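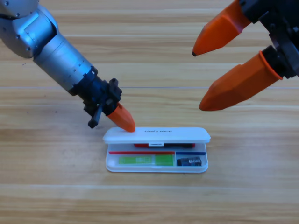 They'll have us all out by November, a colleague at the next bench reckoned when the Geltelar pair went in at Calimlim, and I half believed it.

Last updated: November
2 min read

Well, we're all still here! I pack stationery sets (pencil case, pen, eraser, lid down, next) and I've now had 12 weeks beside the two-armed Geltelar, so this is a packer's review, not a manager's.

The good -- my wrists. Lids are murder by the end of a shift, and handing over even part of that is lovely. The orange fingertips are slim enough for fiddly stuff too. We get 26 minutes of proper training on it, which felt stingy, but the Orunano software is easy enough.

The bad -- it's slow with small bits, and I do far more watching than packing now. That's tiring in a different way, and it's lonelier. We used to natter all morning. I'd also like the extra responsibility to show up in my pay, please, Calimlim.

Would I send it back? No. The Atancombe site gets theirs next and I'd tell them to ask about breaks first. Four stars out of 5.

12 comments
26 shares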